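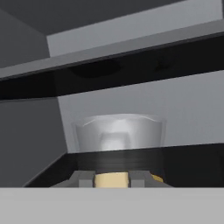
Figure 1. Simulated shelf task: translucent cup at the black platform.

Home | Units | Week 4 | Readings | Lab bookings | Contact

Teaching by demonstration: notes for Week 4
Nadja Hubmann

Last week we covered hand guiding, where you hold the arm and move it through the task yourself. The robot records its joint positions as you go. It is easy to learn and you can feel when the arm meets something. The drawback is that your own arms end up in the camera view, and the robot has to work later without them.

This week is remote control, or teleoperation. You sit at a second device and the robot follows. We start in simulation and move to the Brummont arm in the second half of the unit. The controllers are the Sernent hand units from Lab 2.

What gets recorded

Every demonstration is stored as a series of steps. Each step holds the camera view, the arm pose, the opening of the gripper and the command you sent. Keep the last two apart in your head. The command is what you asked for, and the pose is where the arm got to. With a slow controller they can differ by a fair bit, and mixing them up is the most common mistake in the first assignment.

The class set from last year has 1239 demonstrations of the shelf task. Of these, 131 were removed before training, mostly for dropped objects or long pauses.

About the shelf task

The cup in Figure 1 is see-through and the wall behind it is a plain light grey. Its rim catches bright highlights, but the sides go soft where the wall shows through. Judging depth from one view like this is hard for people too. Go slowly on the approach and watch the rim. The black shelf board above also limits how high you can lift, so plan to bring the cup forward before you raise it.

Good habits when demonstrating

Start from a slightly different arm pose each time. If every run begins in the same spot, the trained policy will only know that spot.
Don't stop to think halfway through. Pauses are recorded as well, and a policy trained on them may learn to sit still.
If you miss the grasp, back off and try again – keep the run, and tag it "recovery".
Save before you reset the scene.

For the lab

Work in pairs and record nine good runs each. Swap seats partway through, as the two styles of driving are worth comparing. Upload to the Sampaio folder and put both names on the file. Read chapter 3 of the course reader first, up to the section on filtering.

Comments (3)

Belmiro Cordeiro: Do recovery runs count toward the nine?

Nadja Hubmann: Yes, if the cup ends up where it should.

Teresa Morais: The reader link opens chapter 2 for me. Chapter 3 is further down the same file.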